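September, workshop notebook – rental listings, Prarngate building

Started at 8:40. Goal for the day was to get the listing sheets for the Prarngate units to agree with each other before Ruth sends them to Clornow. The problem from last time is still there: floor areas on the sheets don't match the floor plans for two of the apartments.

Remeasured both with the laser and again with the tape. Laser and tape agree. The old plans were drawn to the outside face of the walls, and whoever typed up the sheets took inside measurements for the bedrooms and outside ones for the living rooms. I've marked the bad figures in red on the shared copy. Please don't delete the red until Dayana has signed off on the new numbers.

Rule from now on: inside face to inside face, closets included, balcony listed on its own line. Mattes wants the balcony added into the total the way Samard does it. I don't agree, and neither does Consuelo. Left as is for now.
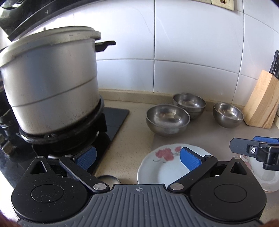 Second job was the wording. Went through the draft descriptions and took out "steps from the market" wherever it appeared. Édgar walked it from the front door and it took him 20 minutes, uphill on the way back. New wording gives the walk in minutes. "Sunny" stays only for the units facing the street. The back ones get light in the morning and then the Quintero building blocks it.

Heating: sheets said "included" for every unit. Lease says included up to the yearly allowance, then billed. Changed to "included up to allowance, see lease." Ruth to check whether the allowance is the same on the top floor – the lease I have for that floor is an old version with a page missing.

Deposit line was wrong on 5 sheets, all copied from the same bad template. Fixed the sheets and the template. Old template moved to the archive folder, renamed so it can't be picked up by mistake.

Tried the new listing form on Clornow's site after lunch. It drops line breaks when you paste, so the fees run together into one block. Typing them in by hand works. Pasting from a plain text file also works if each fee ends with a period. Will use the text file.

Still open:
Balcony question – Mattes and Consuelo
Top floor lease, missing page – Ruth
Pet rule, two versions going around – Dayana has the later one
Storage room numbers don't match the keys – me, tomorrow morning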